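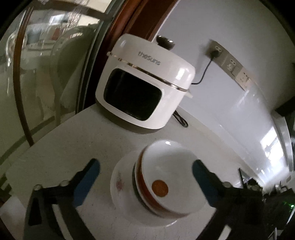
4. Before the first use

4.1 Choosing the place

Put the appliance on a flat and dry worktop which can carry its weight. Leave 20 cm free above it and 3 cm free at each side. Do not put it under a curtain or close to the sink.

4.2 Connecting

1. Unwind the power cord completely. Check that it has no cuts.
2. Put the plug directly into a wall socket. Push until it does not move any more.
3. Let the cord hang free. It must not touch the body of the appliance during the work.

Caution: Do not use the same socket strip for a kettle or a heater at the same time.

4.3 First heating without food

New parts have a thin layer of protective oil, so the appliance must run one time empty.

1. Take out all paper, tape and loose accessories.
2. Wash the accessories in warm water with a little soap. Dry them well.
3. Open a window in the kitchen.
4. Set 200 °C and start the appliance. Let it run for 20 minutes.
5. Switch off, pull the plug and wait until all is cold.
6. Wipe the inside with a soft damp cloth.

Note: A light smell is normal in this step. If the smell comes also at the second use, repeat steps 3 to 6 one more time.

Caution: The outside surfaces become hot. Keep children and pets away until the appliance is cold.

4.4 If the appliance does not start

- Try the socket with a lamp.
- Pull the plug, wait 3 minutes and connect again.
- If it still does not start, do not open the housing. Write to the Rovley service desk, to Ulla Haugen, and send a copy of your receipt.

For cleaning after each use, see section 5.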